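Plesetti Twin-Arm Bench Cell, Series 2

Product information: rules of use and good practice

Home > Cells and enclosures > Two-arm systems > Series 2

Supplied by Ruiz-Ortega. Order code PTB-817.

The Series 2 is an open-front enclosure with two arms on a shared front rail. It is meant for handling work on soft and semi-rigid goods: clothing, bags, luggage, packaging. This page sets out the conditions under which the cell may be used and the working practice we expect from sites that hold a service agreement. It does not replace the installation manual or the site's own risk assessment, both of which must be complete before the arms are powered.

Scope

The rules apply to the cell as delivered, with two-finger grippers and wrist cameras fitted. A change of gripper, a longer finger or a tool held in the fingers is a modification and needs a fresh assessment. Customers who have fitted the Prilitz finger set should read the separate sheet.

Guarding and access

The side and rear walls form part of the guarding and are not to be removed for convenience during a run. The front is open. Operators must stay behind the floor line when either arm is enabled, including when both arms are standing still. A paused arm is an enabled arm.

Reaching into the cell is permitted only after the stop has been pressed and the drive lamp on the control cabinet has gone out. The person who reaches in keeps the enabling key. Where two people work at one cell, one of them is named as key holder at the start of the shift and the name is written on the board.

Shared workspace

Both arms can reach the middle of the floor. When they work on one object, the following applies.

Each arm is given its own side of the object before the run begins. Arms do not cross. If a task cannot be done without crossing, it is divided into steps and one arm is parked clear of the other between them.

Speed is limited to 100 mm per second whenever both grippers are within reach of the same object. The limit is set in the controller and must not be changed from the teaching handle.

Zips, pulls, straps and belt loops are treated as snag points. Approach them with the fingers open and withdraw along the same path.
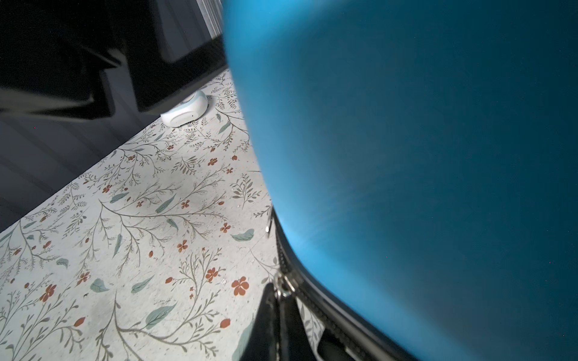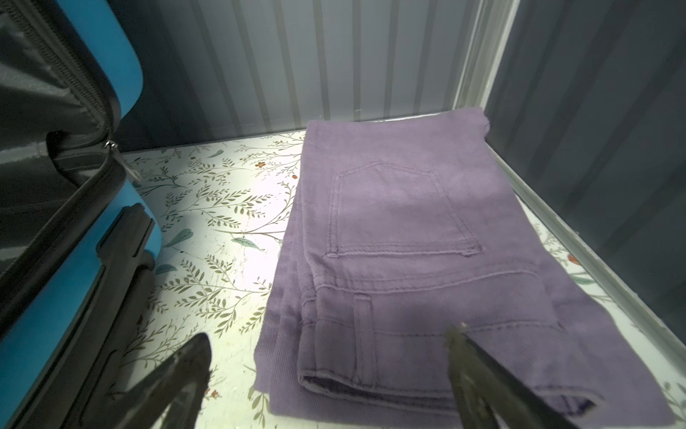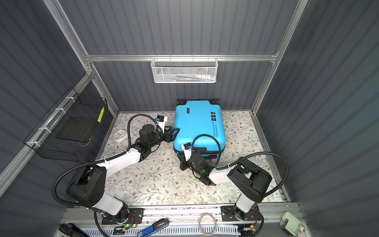
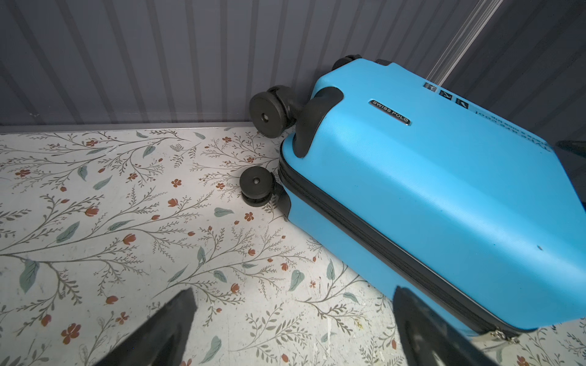

Luggage handling in the two-arm cell.

Kornstead Handling Equipment Catalogue, Issue 2, page 572

Hard-shell luggage

A hard case on wheels can roll or swing when pushed at one end. Lay it flat or on its side where the task allows, and use the rear wall as a stop. Do not use the side walls as a stop. When a case has to stand upright, the second arm steadies it before the first touches the zip.

Fold telescopic handles away unless the task needs them. Where a handle is left out, its full length is entered in the collision model.

Clothing should be folded before loading and placed so that the fingers can approach from the front. Loose cords are tied or removed.

Floor liner

A patterned liner is acceptable and is often preferred for camera work. It must lie flat and be fixed at the corners. Glossy liners may give bright patches under overhead lamps; check every camera view before the first run and move the lamp if the patch falls on the working area. Replace the liner when wear can be felt with a fingertip.

Cables and rail

Arm cables run in corrugated sheath. The loop must be long enough for full wrist travel and short enough not to catch on the object. Check it by moving each arm by hand through its range with the drives off. Hand tools are taken off the rail before the drives are enabled.

Storage baskets hung on the walls are to be entered in the collision model at their full outside size. Nothing may stick out above the rim by more than the margin given in the manual.

Daily checks

Stop button: press, confirm both arms lose drive, reset.
Gripper fingers: look for splits and lifting at the tips.
Wrist cameras: brackets tight, lens clean.
Zip ties on baskets: replace any that have gone brittle.
Walls and trim: no loose edges.

Enter the result in the cell log with initials. A failed check takes the cell out of use until it is put right.

Records

Keep the cell log for as long as the cell is in service. Contacts between the two arms are recorded even where no damage is found.

Revision notes

Shared workspace section rewritten by Baldur Ravn and Jinfeng Tan. Handle rule added at the request of Vaughn Kasprzak. Next review: November.

Training and site visits: Mortimer Ostrowski, Ruiz-Ortega service desk.
Spare fingers, liners and sheath: order under PTB-817 with the part suffix.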